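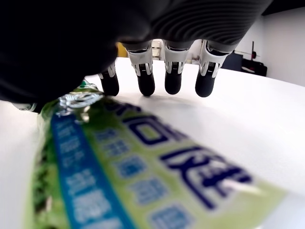
Plokurico four-finger hand over a pack with a silver crimped seal, fingertips pointing down.

Plokurico hand - replacement fingertip set (black, glossy)
Supplied by Madent Handling Spares

SAFETY NOTICE, PLEASE READ BEFORE ORDERING OR FITTING

Older fingertips can work loose. We've had 3 reports since January, all on hands picking foil or film packs. Tip backs off its joint a bit at a time, grip goes weak, pack gets dropped. In one case (Jayasinghe packing line) the tip came off altogether and went down the chute with the goods. Found later inside a carton. No injuries but it's a food line so the whole run was held back, 1,887 packs.

What's wrong
The retaining clip inside the tip. One batch was made too soft and it opens up under side load. Worst when the hand drags a pack sideways by the crimped end instead of lifting it. You can't see the fault from outside, the tip looks fine right up until it moves.

Which ones
Any tip with a batch mark starting SK, on the inside rim. You have to take the tip off to read it. Hands fitted with the Sorkberg wrist adaptor are all from the same period so check those first please.

What to do now
Stop the arm, power off at the wall, not just the pause button. The hand can still close on pause, one customer got a pinched thumb last year that way.
Hold the white joint still and pull the tip straight down. Should take a firm tug. If it comes away easily or turns in your fingers, don't use it again.
Check all four. Not only the one thats playing up.
Don't glue it. Glue gets into the joint and then you need a new finger as well, and we can't cover that.
Cant stop the line today? Drop the grip setting to 2 and lift only, no dragging. Stopgap, not a fix.

Price and stock
Set of four tips with new steel clips: £385 ex VAT
Free of charge if yours are SK batch, send us the old ones back
In stock, goes out next working day if we hear from you before 3 pm
Single tips: not at the moment, sorry

Fits
Plokurico four-finger hand, left and right. Does NOT fit the older two-finger gripper, diffrent joint.

After fitting
Run the open/close cycle empty before you put any product under it. Then redo the grip check, the new tips are very slightly stiffer and the hand may read a pack as held before it is. If you get the "light contact" warning over and over, redo the zero with nothing touching the fingers.

Returns and questions
Lutfa Wickramasinghe on the spares desk for free sets, have your hand's serial number ready. Technical stuff to Parveen Khondokar, she is also the one to tell if you've had a tip come off, even if no harm done. Photos of the inside rim help a lot.

Also bought with this: joint cover set, wrist cable tie kit, Sorkberg adaptor bolts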